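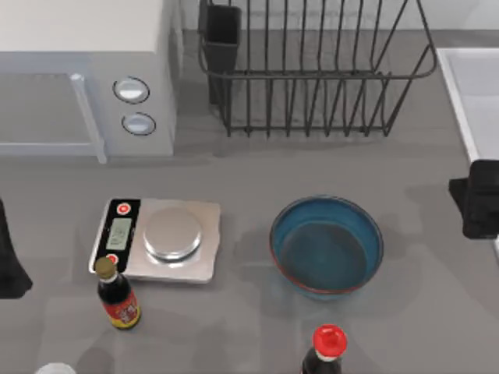 Figure 1. Brustine kitchen scene, view from above, with both arms partly in view and the blue bowl to the right of the scale.

Brustine evaluation: progress report for July
Prepared for: Ásdís Thygesen, Bundgaard programme office
Prepared by: Védís Lund and Erzsébet Somogyi

1. Purpose

The grant covers a review of Brustine, a simulated kitchen package for two-arm manipulation work, sold by Clerkeck under an annual licence. We were asked to establish whether the package can replace part of the bench time now booked at Stusteo. This report covers the second work period. Costs are reported separately.

2. Work completed

The package was installed on two workstations. Installation followed the supplier's guide except for one graphics driver setting, which the guide omits. Clerkeck support supplied the correct value on request.

We ran 300 episodes of a single task, moving the bowl from the worktop to the sink. Of these, 225 finished within the time limit with the bowl inside the basin. The remainder are being sorted by cause. Most of those sorted so far are poor grasps at the rim. In a smaller group the bowl was released too early and came to rest on the sink edge.

Both arms are driven through the same control interface as the Stusteo bench. Kirsten Hjaltested ported the existing controller in four days against a planned eight. The time saved was spent on the contact tests in section 4.

3. Rendering and cameras

The overhead view holds the oven, rack, scale and part of the sink together, and we use it as the main input. The display on the kitchen scale is not legible at the resolution we run, so any task that depends on a weight reading must take the value from the simulator state. We have asked Clerkeck whether a sharper texture is available.

The close view is used for checking clearance near the rack and the sink. 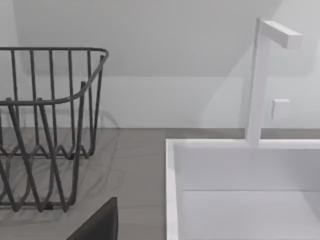 Figure 2. Close view of the wire rack and sink, with the dark gripper finger in the foreground.

Thin rods are usually a weak point in packages of this type. The rack model is detailed enough for our purposes, and its shadow follows the curved rods. The white tap has low contrast against the wall behind it. Our segmentation model missed the tap in 30 of the 70 close views labelled by hand. Darkening the tap material is possible in the scene file and will be tried next.

4. Contact behaviour

Contact between finger and bowl is stable at the default time step. Contact between finger and rack is not. At the default setting the finger can pass a short way into a rod before it is pushed back. Halving the time step removes the fault but nearly doubles the run time. Mylene Rivera is testing a setting that applies the smaller step only near the rack.

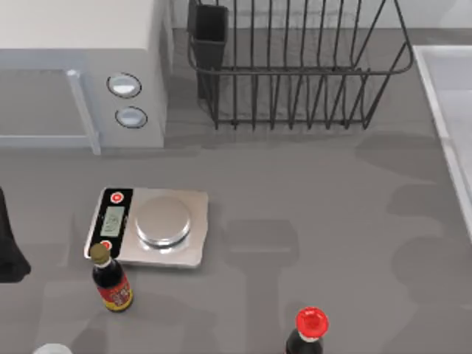 Figure 3. Overhead view with the worktop clear to the right of the scale. Shadows fall across this area and near the sink.

5. Lighting

Soft shadows on the worktop affect the object detector. Several false detections of the bowl were traced to rounded shadow patches close to the sink. The lighting can be changed between episodes from the configuration file, and we propose to vary it in all further runs.

6. Next period

- Finish sorting the failed episodes.
- Repeat the bowl task with varied lighting and a darker tap.
- Add a task using the small sauce bottle.
- Compare grasp results with bench data from Stusteo.

One decision is needed from Bundgaard. The trial licence covers two workstations, and the bench comparison would run faster on three. Clerkeck has quoted for the extra seat and the quotation is attached to the cost report.

Related items
Brustine evaluation: first progress report
Brustine evaluation: cost report and licence quotation
Stusteo bench: controller interface notes
Test plan for rack contact settings
Labelling guide for close views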